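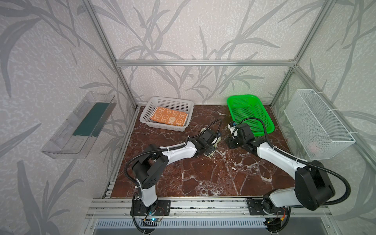 I've been promising a page on the sorting table for ages, and my sister has stopped asking politely, so I'm finally sitting down with a cuppa to do it. It's for everyone who saw the little back room at Horrocks Street when it was still full of boxes, and for Maribeth Fajardo, who talked me into that wallpaper and deserves her share of the credit (or the blame, if you're my sister!).

## The marble

Dark reddish-brown, with thin white and pale pink veins wandering all over it. I went in wanting plain white and came home talking about nothing but this one. The fellow at Birkine had written 1067 on a scrap of tape stuck to the sample, and I carried that number in my purse for weeks so I wouldn't order the wrong colour. The veins are my favourite part – they're brightest through the middle and over to the right, and I catch myself tracing them with a finger when I should be getting on with the sorting.

Crumbs don't show on it much. Lint does, and so does anything pale, so I keep a soft cloth nearby and go over it at the end of the day.

## The wallpaper

Light grey, with bamboo-ish stalks and leaves in a darker grey. I'd narrowed it down to four from the Zukell sample book and would happily have gone on dithering until Christmas. Maribeth held this one up next to the marble sample and said "well, obviously", and that was that. We hung it ourselves one August and argued over matching the leaves at every single join. I'd still choose it again! It's calm without being boring, and the grey lets the red in the stone have all the attention.

## The baskets

One white, one green. The white one is plastic, rectangular, with a grid of little openings down its sides, and it lives at the back, a bit left of centre. I like a basket you can see into, even if it's only a peek.

The two colours are the whole system. White is for things that are staying, green is for things that are going somewhere else in the house or out of it altogether. I tried a cleverer arrangement with labels from Kolen and it lasted five days. Everyone in this family can remember a colour, and no one reads a label, me included.

## Soft things

Cream-white is the hardest to sort, I reckon, and we seem to own an awful lot of it. Everything folds up into the same pale bundle and you have to pick it up to find out what you've got. It does look lovely against the dark stone, though, all those soft folds.

My rule is one thing at a time, straight from hand to basket, with no "maybe" pile. The maybe pile at the old place was up to six months deep before I gave in and tackled it.

## Still to do

A hook by the door, and a decent lamp for the evenings. I also have a leftover half roll of the bamboo paper, so if anyone wants to line some drawers, sing out before I get ideas about the hallway cupboard.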